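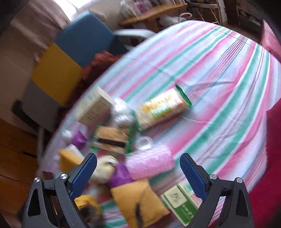
*The striped cloth and its usual crowd: packets, a beige box, small things of every color.*

My sister-in-law Tharushi Haque believes that a table must be empty when no one is eating. She visits us every July, and by the second morning our table is bare and I can't find anything. I love her, but on this subject I think she is wrong.

I grew up in a house where the table was for show. It had a glass top and a vase, and we ate in the kitchen, standing. When I moved to Sterncombe I had one room and one table, so I did everything on it. I wrote letters there, I mended clothes, I kept the biscuits there for whoever came up the stairs. I learned that people sit down more easily at a table which already has something on it. An empty table asks them to have a reason.

Now we have a bigger home and a big rounded table, and I still let things collect. Snacks stay beside boxes. Small items wait there until somebody remembers what they are for. My neighbor Menaka Samarakoon came to return a dish and stayed 2 hours, mostly because her hand found a snack bar and then we had to make tea. I don't believe this happens with a vase.

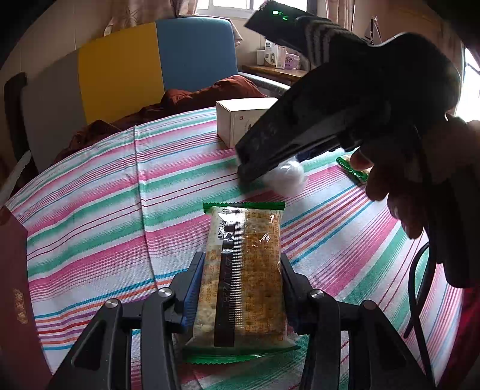

*Snack bars in green-ended wrappers, a cotton ball, a small white box.*

I accept that there is a limit. Food which is open should go in a tin. Medicine should not lie next to sweets, especially with children in the house. And once a week I take everything off, shake the cloth from the balcony and put back only the things we have touched. It takes around 5 minutes – less if I don't stop to read the old papers.

What I don't accept is the idea that a full table shows a lazy person. The magazines like to photograph rooms where it seems that people never sew a button or get hungry in the afternoon. I look at these rooms with pleasure, as I look at hotels. Then I want to go home.

The cloth helps, I must say. With so many stripes, a few wrappers hardly disturb it. Tharushi says this is exactly why I bought it, and about that she is right.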